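Lill cleaning cloths, pack of two: review after 105 washes
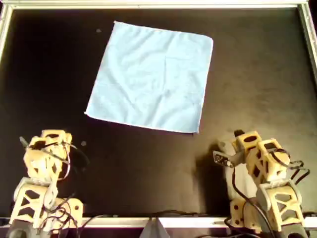
Page last changed: April, 9:40 a.m.

I bought the Lill cloths from the Gutomine shop in Grendomitz to replace a stack of old cotton rags. They are sold for glass, counters and stainless steel.

On windows they do well. One damp pass and one dry pass leaves no streaks, even on the bathroom mirror. On greasy stove tops they are slower than the Herow cloth I used before, and they need a drop of dish soap.

The hems have held. Lint was a problem for the first two washes - mostly on black fabric in the same load - and then it stopped. Skip fabric softener. I used it once by mistake and the cloth pushed water around until I had washed it again.

Drying takes longer than I would like. Hung over the faucet at night, mine is still damp at breakfast.

The price is fair for a pack of two. I would buy them again for glass and keep the Herow for the stove. The item number on the label is 3765, if you need to ask for them at the counter.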